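Clonside bench rules kit, two months in

Bought the Clonside kit in November for our two-arm setup. You get the rule cards, a roll of red floor tape, a cable checklist and a login for the Pukura template site. 1,328 for the lot, training call extra (skipped it).

Good: the cards are short. Stop button first, hands off the table while arms are live, fingers open before anyone reaches in. People do read them. The Gerlach binder we had before was 2 inches thick and sat on a shelf.

Not so good: the cable page is thin. One line about "slack" and no pictures. Tape section never says what each mark shape should mean so we wrote our own. Template site logs you out constantly, lost a sign-off sheet on Tuesday becuase of it.

Whiteboard task, both arms at the table:

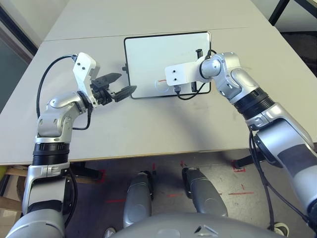
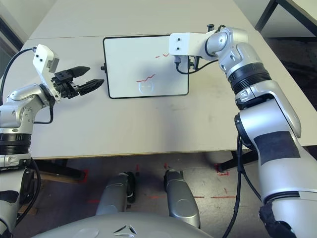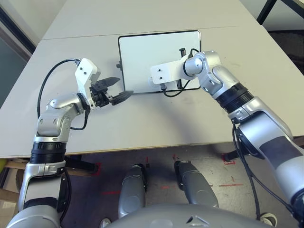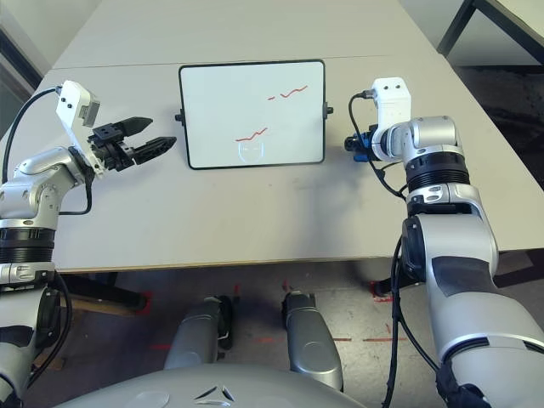

Prorkura does a similar kit for 2,090 with a better cable section. Didnt seem worth the extra for a small lab. Would buy Clonside again, but write your own cable rules before day one. 4 stars, maybe 3.5 if the site dosn't get fixed.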